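Stutero Bench Kit for Robot Powder Transfer
Product page and good practice notes

The Stutero kit is a table set for laboratories that want a robot arm to do small glassware work: bringing powder with a scoop, using a funnel, placing a flask. We sell it together with written rules of use, as most problems we meet in the field come from the habits at the table. The arm itself is not included.

What is in the kit
Clear acrylic rack with round openings
Plastic funnel
Small round-bottom flask with ground-glass neck
Cork ring for the flask
Black table cloth and clear edge clips
Printed rule book (English and Portuguese)

Order number 394. The cloth can be ordered alone under number 312.

Before the arm is powered

Read the rule book first, please. It asks the laboratory to name one responsible person for each session. This person keeps the stop button within reach and does not leave the table for other tasks.

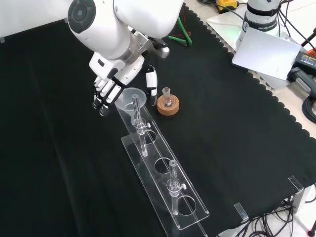

The responsible person also writes the speed limit in the session sheet. We recommend 200 mm per second as the highest speed near glass, and slower when a new program is tried. This value is our own advice. It does not replace the risk assessment, which your site must make for the complete cell, with the arm, the hand and the objects it holds.

Clear objects on a dark cloth

Transparent parts are difficult for many cameras. The cloth is matte black so that the edges of acrylic and glass show as bright lines. Keep it flat and fix it with the clips on every side where the arm can pass. Leave free space between the items, enough for the open fingers of your hand model.

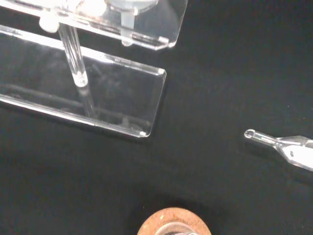 Can we use our own cloth instead of the one in the kit?
Any dark matte cloth is suitable if it does not shine under your lamps and can be fixed firmly. Please repeat the camera check after the change and note it in the session sheet.

Handling of powder

For training of the program we advise a harmless powder, for example table salt. Fill the scoop only a little. A full scoop loses powder when the wrist turns, and then the cloth must be cleaned before the next run.

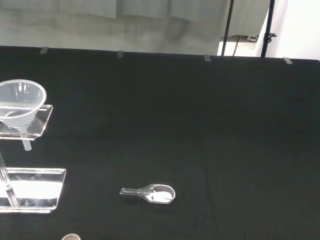

Cleaning is done with the arm stopped and the brake on. Shake the cloth outside the cell, wipe the acrylic with a soft wet tissue and let it dry. Do not use acetone on the rack, it makes the acrylic cloudy and can crack it.

Cables must be bound to the arm with straps, with enough length for the full turn of each joint. Move the arm by hand through the whole path one time and look that no cable touches the glass.
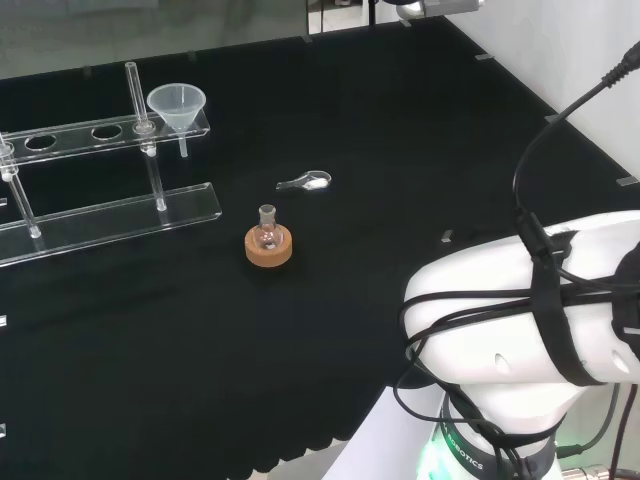

Inspection and spare parts

Check the rack and the glass every 1,000 cycles, or each November if you work less. Glass with a chip must be taken out of use the same day. Spare flasks and funnels are sent from our Pellance store.

Questions about the rules: Laurinda Salgado. Questions about orders: Ju-won Jang.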